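3.2 Rótulos de fruta e expectativa de sabor em bebidas de consumo doméstico

A amostra de embalagens reuniu copos e garrafas em que a cor do recipiente e o desenho do rótulo remetem à fruta (Figura 3).

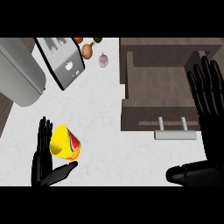

Figura 3. Copo amarelo com rótulo impresso em vermelho, verde e laranja.

Para Wendell Abernathy, a cor de fundo pesa mais na expectativa de doçura do que o desenho da fruta, e estudos que separam mal as duas variáveis acabam por atribuir ao desenho um efeito que pertence à cor. A objeção foi levada em conta no desenho do segundo questionário, no qual cada rótulo foi apresentado em duas versões, uma sobre fundo saturado e outra sobre fundo branco, com a mesma ilustração e o mesmo corpo de letra.

O primeiro questionário foi aplicado a 1.967 respondentes nas cidades de Skokevstead e Clovasholm. Depois da exclusão dos formulários incompletos e dos que declararam não consumir bebidas de fruta, foram sorteados 1.000 participantes para a etapa seguinte. O sorteio respeitou a distribuição por faixa etária e por cidade observada no conjunto inicial. Os participantes responderam em casa, sem provar as bebidas, e deviam indicar em uma escala de sete pontos a doçura, a acidez e o teor de fruta que esperavam encontrar em cada produto.

A escolha de medir a expectativa antes da prova segue o procedimento já descrito na seção 2. Em estudos com degustação, a resposta ao rótulo e a resposta ao líquido chegam misturadas, e a ordem de apresentação das amostras introduz uma variação difícil de corrigir depois. A desvantagem é conhecida: uma expectativa declarada no papel nem sempre se mantém diante da prateleira. Voltamos a esse ponto na seção 5.

Nos rótulos com fundo amarelo ou laranja, a doçura esperada foi mais alta do que nas versões brancas dos mesmos rótulos. A diferença apareceu nas duas cidades e em todas as faixas etárias, embora tenha sido menor entre os participantes mais velhos. Para a acidez, o padrão foi menos regular. O verde elevou a acidez esperada quando ocupava a maior parte do rótulo, mas não quando estava restrito às folhas ou a um detalhe da borda. O vermelho teve efeito apenas sobre a doçura, e somente em combinação com o desenho de uma fruta inteira.

O teor de fruta esperado comportou-se de outra maneira. Nesse caso a cor de fundo teve pouca influência, e o tipo de ilustração explicou a maior parte da variação. Frutas inteiras e frutas cortadas produziram valores próximos entre si, ambos acima dos obtidos com formas abstratas – manchas, círculos, faixas diagonais. A palavra "néctar", quando legível à primeira leitura, reduziu o teor esperado em Skokevstead e não teve efeito em Clovasholm. Não dispomos de uma explicação segura para essa diferença. É possível que o termo seja mais familiar na segunda cidade, onde a marca regional Pakudano o usa em toda a sua linha.

A marca Corrigan, vendida nas duas cidades, foi mantida na amostra com o nome encoberto. Mesmo assim, uma parte dos participantes a identificou no campo de comentários, quase sempre pela disposição das cores. Essas respostas foram analisadas em separado e não alteram a direção dos resultados, mas reduzem um pouco a diferença entre fundos coloridos e fundos brancos. Optamos por apresentar na Tabela 4 os valores sem esses casos e, no apêndice, os valores completos.

Os comentários livres trouxeram outras informações que o questionário fechado não previa. Vários participantes associaram o rótulo muito colorido a produtos infantis e disseram esperar mais açúcar por esse motivo, sem mencionar a fruta. Outros escreveram que desconfiam de ilustrações muito perfeitas. Houve também quem avaliasse o formato do recipiente: copos que se estreitam em direção à base foram descritos como próprios para festas ou lanches, e garrafas altas como próprias para a mesa. A codificação desses comentários foi feita por dois leitores independentes, e as divergências foram resolvidas em uma terceira leitura conjunta.

Quanto à posição de Abernathy, os dados lhe dão razão no que diz respeito à doçura. No teor de fruta, a ilustração continua a ser o fator principal, mesmo com a cor de fundo controlada. As duas medidas são tratadas em modelos distintos na seção 4, na qual também se examina o efeito da frequência de consumo declarada.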